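Padular room-service pilot - progress report for April
To: Carmela Monti
From: Eamon Heffernan
cc: Debora Tedesco, Amedeo Sala

Short one this month, sorry. Spent most of it chasing quotes. Main thing I need from you is a yes or no on the second set of grippers, see the end.

Where we are

Arms are in and running at the Vunddale test room. Pickup and put-in-bin tasks are running every weekday morning. Bed making still not started and I'd rather leave it out of this budget year altogether. Amedeo agrees, Debora doesn't, she will write to you separately.

Staffing unchanged. Evaristo Farina is still on two days a week through the end of the grant. Hours sheet went to your office already.

Spending

Quote from Biletti for spare fingertips and joint covers: $1235, shipping included. Fiore came in lower on paper but they want a minimum order of 100 pieces and we'd never get through that. Going with Biletti unless you object.

Cable sleeves and floor clips, $254. Not in the original budget. I moved it from the travel line, we did not use travel this quarter. Please confirm that's allowed, the grant letter only talks about moves between equipment lines.

Room rental paid. Consumables fine - bottles, wrappers, bin liners all come out of petty cash.
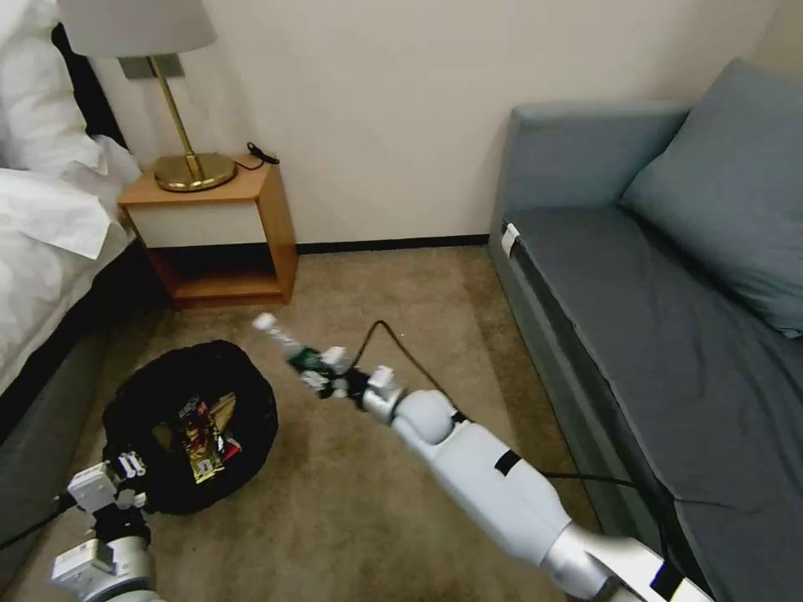

Grippers are the big budget question for next quarter. The ones we have were bought as a general purpose set and we kept the plan simple, one type on both arms. Trash pickup needs two quite different grips though. A plastic bottle like the green-label one is a rigid thing to close on, a snack wrapper like the gold and red one in the bin is thin and shiny and wants a softer tip. I don't want to keep swapping tips between runs, it eats operator time and we didn't budget for that either. So the ask is one extra set with soft tips, kept on the left arm, hard tips stay on the right. Fiore and Biletti both sell something that would do. Biletti's fits our mounts without an adapter. Waiting on a firm price, they promised it by Thursday.

Cables. You asked in your last note why the sleeve item came up at all. The arm cables hang free and lie across the carpet near the sofa, and anything on the floor is something a wheel or a foot can catch. Sleeves first, then clips along the sofa side. If the pilot goes to a second room we should price it in from day one, per room. I've added a line for it in the draft.

Bins. Staying with the black collapsible kind. The sides are soft and slump a bit, Debora wants a rigid one. My view is buy one rigid bin to compare and don't change the whole order. Cheap either way, not worth a meeting.

Furniture. No spend planned. The room has what we need, bed, nightstand, sofa, lamp. Please don't let anyone "upgrade" it halfway through, it makes the runs hard to compare with eachother.

Planning for next quarter

Service contract on the arms comes up for renewal. Current one covers parts and 20 hours of remote support. We've hardly touched the support hours, so I'm going to ask for the parts-only version and see what they knock off. Amedeo is nervous about this. He may be right, if we add a room we'd want the hours back.

Second room: still waiting on Vunddale for terms. No purchase orders go out until that's signed.

Insurance rider needs the new equipment list. Evaristo has the serial numbers, will send.

Behind on: the written safety procedure (my fault, half done), and the inventory labels, which were ordered in the wrong size and went back.

Need from you

Yes or no on the soft-tip gripper set, once the price is in.
OK on moving the $254 out of travel.
Who signs the service renewal now, you or finance? Last year's copy has to signatures on it and I can't read either.

Draft budget sheet to follow, Debora is checking the totals.

Eamon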